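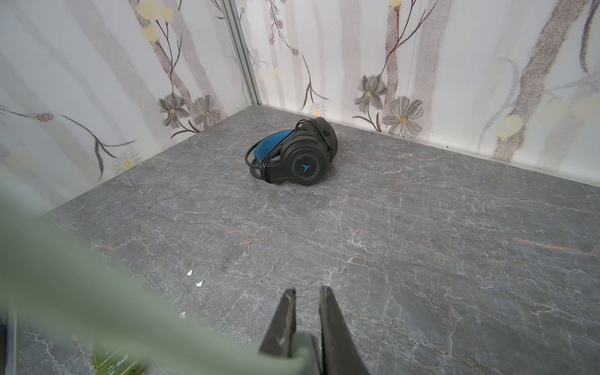
Sorting a toy and gift drive at your kitchen table

Jotted down January 19, 2025, while it's still fresh. We did the December one for the Wostcombe children's ward out of my kitchen, 35 boxes. Will do it again, but smarter.

Before anything comes in the house

Clear the table AND one wall. Boxes go on the wall side, never on chairs. Chairs get sat on.

Cover the table with an old sheet. Glitter. Trust me.

Three piles only. New and sealed, new but open, no thanks. Anything you can't decide on in 7 seconds goes in no thanks, sort it out later with a cup of coffee.

Cleaning

Hard plastic: damp cloth, drop of dish soap, second cloth with plain water. Dry right away or it spots.

Anything with batteries, take them out first. Tape them in a baggie to the back of the box. Crusty ones, white vinegar on a Q-tip, gloves on, let it dry overnight before you try new batteries.

Stuffed animals, ask the ward first. Ours only took new with tags on. I'd washed two loads by then.

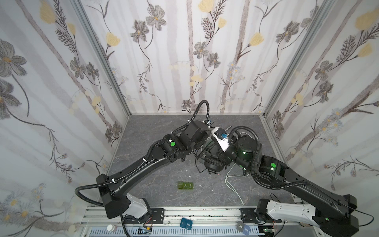 and don't use the lemon spray either, the smell hangs around in a closed box for weeks. Plain soap is fine.

Price stickers: hair dryer on low, peel slow from a corner. Leftover goo comes off with cooking oil, then soap. Not on books! Books just get the dryer.

Wrapping

Most wards want gifts unwrapped so parents can pick. Send paper and tape flat in a seperate bag. We sent 2 rolls per box, too much.

Label the short end of the box, not the top. Once they're stacked you can't see the top. Age range, big marker, done.

Heavy stuff in small boxes. Puzzles and books weigh more then you think.

Keep a list on the fridge. Ours hit 103 items and I'd have lost track by lunch.
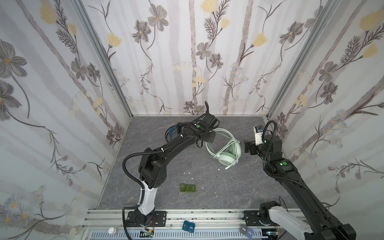
Prusar wrote in to say freezer tape beats packing tape for labels, peels off clean and the boxes can be used again next year. Tried it, works, marker doesn't smear.

Delivery day

Call ahead for the right door. Load the car the night before, last box in is first box out. Bring a hand truck, and bungees for the hand truck.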